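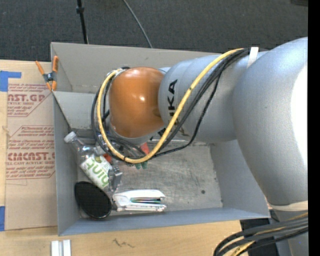 How to run a bin-picking demonstration at an open day

These notes cover setting up and running a picking station for visitors. They were written after the July open day at Lokus and assume you already have an arm that works, a safe cell and someone trained to operate both. They don't replace the risk assessment for your own site.

Choosing the objects

Use ordinary household and office things. Visitors know what a drink bottle or a stapler weighs and will judge the robot's grip against that. Include at least one clear item. Clear plastic is difficult for most depth cameras, and people tend to ask about it.

Keep it to a handful of objects at a time. A full bin looks impressive, but each pick takes longer to plan and the queue backs up. Empty any bottles and put the caps back on. Leave out glass, loose batteries and anything with a blade.

Setting up the bin

1. Put the bin on a table that doesn't rock. Push down on each corner and shim the legs if it moves.
2. Fix the bin in place. A spring clamp on the rim is quick to take off, but check that the handles stay outside the arm's path.
3. Mark the bin's position on the tabletop so it can go back to the same spot after it is moved.
4. Run the arm through its reach at low speed with the bin empty. Watch the cables as well as the gripper. A loop that hangs clear in the home position can drag on the bin wall once the wrist turns.
5. Re-strap any cable that touches, then repeat step 4.
6. Put up the barrier and test the emergency stop.

Allow 42 minutes for this the first time. We do it at 8 a.m., before the doors open.

Running a session

Take groups of no more than 16. Anyone past the second row can't see into the bin, so put a monitor at standing height if you expect more.

Start with the arm stopped and say what it is going to try. Then run three or four picks without talking over them. When a pick fails, let the robot try again before you step in. If it fails a second time, stop the arm, follow your entry procedure, move the object and restart.

Let visitors pick the next target by pointing from behind the barrier. Don't let them place objects in the bin themselves, even with the arm stopped.

Questions that come up

How heavy an object can it lift? Give the payload from your arm's data plate, and explain that the gripper counts toward it.

Does it know what the objects are? Depends on your software. Be clear about which parts of the demonstration are automatic and which are run by the operator.

Packing up

Park the arm, lock out the power and take the objects from the bin. Check the strapping again and write down anything that has shifted. Leave the table marks where they are if you are running again in the morning.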